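3 遠隔操作による双腕教示データの収集
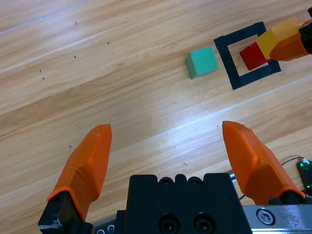

図3 手首カメラから得られる教示中の画像。手前は撮影側の腕の開いたグリッパ、右奥は黄色の立方体を保持するもう一方の腕の指。

手首の画像だけを見ていると、相手の腕がいつ手を離すつもりなのか分からず、結局は待ってしまう、とDrakosは最初の操作実験のあとに述べた。Lambros Drakosのこの指摘は、本節で扱う問題をよく表している。双腕の作業を遠隔操作で教示する場合、操作者は二本の腕の両方を知っているが、それぞれの腕に付いたカメラは自分の側から見える範囲しか記録しない。操作者が知っていて画像に現れない情報が多いほど、模倣学習で得られる方策は、教示のどの部分を再現すべきかを画像から決められなくなる。以下では、課題の設定、操作装置、教示の手順、記録の形式、教示の選別の順に述べる。

3.1 課題の設定

課題は、床面に置かれた色付きの立方体を、黒い正方形の枠の内側に移すことである。使用する立方体は緑、赤、黄の三色とし、初期配置は教示ごとに変える。枠の位置と向きも固定しない。枠の辺をカメラ画像の辺とそろえた配置だけで教示すると、学習後の方策が枠の傾きに対応できなくなることを予備実験で確認したためである。図3の例でも、枠は画像の辺に対してやや回転して写っており、緑の立方体は枠の左外側に置かれている。

どの立方体をどちらの腕で扱うかは、あらかじめ指定しない。操作者は配置を見てから、左右いずれの腕を先に動かすかを自分で決める。この自由度を残したことで教示のばらつきは大きくなったが、分担を固定した場合に見られた不自然な持ち替えは少なくなった。置く順序も指定していない。ただし、一つの立方体を枠内に置き終えるまでは、同じ腕で別の立方体に触れないこととした。

完了の条件は、三個すべての底面が枠の外形より内側にあり、かつ両方の指が立方体から離れていることである。立方体どうしの接触は許す。積み重なった状態は完了とみなさず、操作者が自分で直した場合に限り、その過程も含めて一つの教示として扱った。

3.2 操作装置

操作には、作業側の腕と同じ関節構成をもつ小型の操作腕を左右一組用いた。操作者は操作腕を直接手で動かし、その関節角を作業側の腕の目標角として送る。手先位置を入力とする方式も試したが、腕を伸ばした姿勢の付近で肘の動きが操作者の予想と異なることがあり、採用しなかった。関節角を直接対応させる方式では、操作者は作業側の腕の姿勢を自分の手元の姿勢として把握できる。

指の開閉は、操作腕の先端に設けた引き金の角度に対応させた。引き金を完全に戻すと指は最大まで開く。作業側の指には目標角と駆動電流の上限を同時に与え、立方体に当たったところで閉じる動作が止まるようにした。上限値は左右で共通とし、教示の途中では変更しない。

操作腕と作業側の腕の対応付けには、Zollomierと呼ぶ中継プログラムを用いた。Zollomierは関節角の送信、画像の受信、時刻の付与を一つの処理系で行う。別々の計算機で時刻を付けていた初期の構成では、画像と関節角のずれが教示ごとに変わり、把持の瞬間の対応が取れなくなった。現在の構成では、全ての信号に同じ時計の時刻を付けたうえで、最も遅い画像の時刻に他の信号をそろえている。

開始時には、操作腕と作業側の腕の関節角が一致しているとは限らない。そこで、操作者が操作腕を規定の待機姿勢に合わせるまで、作業側の腕には目標角を送らない。一致が確認されると接続音が鳴り、以後の動きが記録の対象となる。接続直後の急な動きを避けるため、最初の区間では目標角の変化量に制限をかけた。

3.3 教示の手順

教示はStundthorpeの実験室で3月に開始した。操作者は2名で、いずれも収集の前に練習を行った。練習では、まず片腕だけで一個の立方体を移し、続いて両腕で三個を移す。練習中の動作は学習に用いていない。

操作者の視点については、二つの条件を設けた。第一の条件では、操作者は作業面を直接見ながら操作する。第二の条件では、作業面との間に仕切りを置き、左右の手首カメラの画像だけを見て操作する。前者をJacobs条件、後者をAtia条件と呼ぶ。名称は収集時に使った作業フォルダの名前をそのまま引き継いだもので、条件の内容とは関係がない。

Jacobs条件では動作が速く、操作者の負担も小さい。一方で、手首カメラの視野に目的の立方体が入る前に、腕がすでにその方向へ動き出している教示が多い。方策の側から見ると、画像に根拠のない動作を再現するよう求められることになる。Atia条件ではこのような動作は減るが、立方体を探すために手首を振る動作が加わり、一回の教示が長くなる。また、両腕が枠の近くに集まる場面では、相手側の腕の動きを読み取ろうとして両方の腕が止まることがあった。冒頭に引いたDrakosの発言は、この停止についてのものである。

停止を減らすため、両腕が枠に近づいたときの優先順位を次のように定めた。先に立方体を保持した腕が先に枠へ入り、もう一方の腕は指を開いたまま枠の手前で待つ。待つ側の腕は、手首カメラに枠の少なくとも一部が入る姿勢をとる。図3の視野では、開いた二本の指の先に立方体と枠があり、相手側の指が黄色の立方体に触れている箇所まで確認できる。待つ側の画像にこの程度の情報が含まれていれば、相手の腕が立方体を離し、退避したことを、画像の変化として学習に利用できる。

待機中の姿勢を完全に静止させる必要はないものとした。操作者の手の細かな揺れはそのまま関節角に現れるが、平滑化は行っていない。平滑化した信号で学習した方策は、枠の近くで動き出すまでの時間が長くなる傾向を示した。

3.4 記録の形式

各教示には、左右の手首カメラの画像列、両腕の関節角と目標角、指の開度、駆動電流を記録した。方策の出力には作業側で測定した角度ではなく目標角を用いる。指が立方体に当たって止まっているとき、測定角と目標角には差が生じる。この差は把持を維持する力に対応しており、測定角を出力とすると、持ち上げの途中で立方体を落とす例が増えた。

画像には色の補正を加えていない。作業面は木目のある床で、照明の反射が白く写り込むことがある。図3でも、二本の指の間から右側の指の上にかけて反射があり、その部分の木目は見えにくい。反射の位置は腕とともにカメラが動くことで変わるため、固定の領域を画像から除く方法は使えない。学習時に明るさを不規則に変える処理を加え、反射そのものは残した。

自分の指が画像の下側を占めることも、手首カメラに特有の条件である。指の領域を切り取って学習する案を検討したが、指の開き具合と立方体との位置関係が失われるため、画像全体を用いることにした。両腕の指は同じ橙色で形も同様であり、画像の中では自分の指と相手の指を色で区別できない。区別の手がかりは、画像内での位置と、同時に入力する自分の関節角である。相手の指だけ色を変えた予備実験も行ったが、把持の成否に明確な差は認められず、両腕とも同じ指を使い続けた。

3.5 教示の選別

収集した教示は2333件である。このうち、完了条件を満たさないもの、通信の途切れを含むもの、待機姿勢に戻る前に記録を終えたものを除いた。除外の判定は、まず時刻と関節角から自動で行い、残りを収集に参加していない著者が画像列で確認した。

選別後の教示から、Jacobs条件とAtia条件のそれぞれについて937件を学習用に取り出した。条件間で件数をそろえ、視点の違いによる影響を比較できるようにするためである。取り出しは無作為に行い、操作者の別は考慮していない。

持ち直しを含む教示は除外しなかった。立方体の角を挟んで滑らせたあとに、指を開いて面を挟み直す動作は、方策が同じ失敗から復帰するために必要である。持ち直しの前後に印を付けた教示は約466件あり、印は評価時の分類だけに用いて、学習の入力には含めていない。

印を付ける作業では、持ち直しと意図的な置き直しの区別が問題になった。操作者が枠内の隙間を広げるために立方体を押し、その後に改めて挟む場合、動作の形は持ち直しとよく似ている。本研究では、最初に指を閉じた時点で立方体が枠の外にあった場合だけを持ち直しとした。この基準では枠内で起きた失敗の一部が数えられないが、二つの条件に同じ基準を適用しているため、条件間の比較にはそのまま用いる。

4節では、以上の教示を用いて学習した方策を、初期配置と枠の角度を変えて評価する。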